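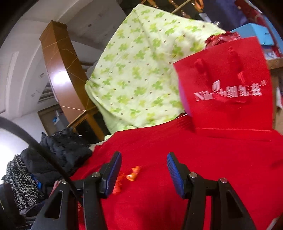
Fingers open over the red cloth, gift bag on the right.

How I record gift bag demos at home with a hand-held gripper

I've been collecting demonstrations for a small learning project called Clarengate since February, nearly all of them in my own house, and the question I get most is how I set up a session. So this is the whole routine, start to finish, for one task: pick up small crumpled wrappers from a cloth and drop them into a paper gift bag. It's a fun one! It's also fiddlier than it sounds, and I threw out most of my first batch, so hopefully I can save you an evening or two.

What you need

A hand-held gripper with a camera on it (mine is the two-finger kind with ribbed blue pads), a paper bag that stands up by itself, a cloth, and a handful of candy wrappers or anything else small and crinkly. Plus a notebook. I know, I know, but I've tried doing the notes on my phone and I always end up reading messages from my sister.

Step 1: Pick a spot and leave the mess

My first instinct was to clear everything away and film against a bare wall. Saskia Kereama, who trains the models I feed, asked me to stop doing that. She wants furniture, clothes, reflections, whatever is normally there. If the only thing the policy has ever seen behind a bag is white paint, it gets lost the moment you carry it into a real living room. So I leave the laundry where it is and only check that nothing is going to fall into the work area halfway through.

Do look at where the light comes from, though. A shiny cabinet can throw a big white glare. I'm fine with that off to one side, but when it lands on the pieces I'm picking up I turn the whole setup a little and try again.

Step 2: Lay the cloth and stand the bag

Spread the cloth and don't iron it (ha). Creases are good practice. Then stand the bag to one side of where your hand will be working, and pull the ribbon handles down in front so they don't hang across the opening. They will flop back at some point. When they do, I keep recording and nudge them out of the way with a fingertip of the gripper - those turned out to be some of Saskia's favorite episodes.

I use a red bag on a red cloth about a third of the time. It's harder for the model to find the edges of things, and that's the idea. Then I swap in a plain cloth, then a patterned one. Change one thing per block and write it down.

Step 3: Scatter the wrappers

Crumple them differently every time. Some tight, some half open, some with a twist left in. Drop them from a few inches up and leave them where they land, even when two end up practically touching. Placing them neatly by hand gave me a row of tidy little piles in the same spot, and the model learned the spot.

Step 4: Check your gear before you move

This takes me a minute and I skip it at my peril:

Open and close the fingers fully, 2 times, with nothing between them.
Look at the camera view and make sure both fingertips are in it when they're open.
Move your arm through the whole path, from cloth to bag and back, and see if the cable drags on anything.
Wipe the pads. Sugar dust from candy wrappers gets into the ribs.

About the cable: mine loops across the view on one side. Tape it or clip it so that the loop stays the same size all session. I once lost a Sunday's worth of work when the clip slid and the cable drooped lower with every episode, until it was hiding the thing I was grabbing.

Step 5: Record one episode

Start with the fingers open and well above the cloth. Hold still for a breath. Then go down toward the nearest wrapper, and go at the speed you'd use if you were reaching for it with your own hand and were a bit sleepy. Close on it, lift straight up a few inches, move over the bag, open, and come back up to where you started. Hold still again, and stop the recording.

One wrapper per episode to begin with. Later you can clear the whole cloth in a single take, but the short ones are so much easier to check.

If you miss, try again in the same take! Don't stop. A miss followed by a calm second try is useful. What I delete is anything where I used my free hand, bumped the bag over and stood it back up, or forgot the pause at the end.

Step 6: Reset and keep going

Take the wrappers out, crumple them again, move the bag a few inches, turn it a little. I do 53 episodes in a block and then stop for tea - it used to be more, but my wrist gets lazy and I start doing the same motion over and over, which you can really see when you play them back to back. My notebook line for each block has the cloth, the bag, the time of day and anything odd.

Step 7: Watch them back

All of them, at double speed, the same day. In my last full set of 300 I cut 11, mostly for the missing pause. Hamish Sutcliffe does his review a week later and swears by it, but by then I can't remember why I did anything.

Next up I want to try the same task with tissue paper already stuffed in the top of the bag, so the fingers have to find a gap first. I'll post the notes once I've done a couple of blocks.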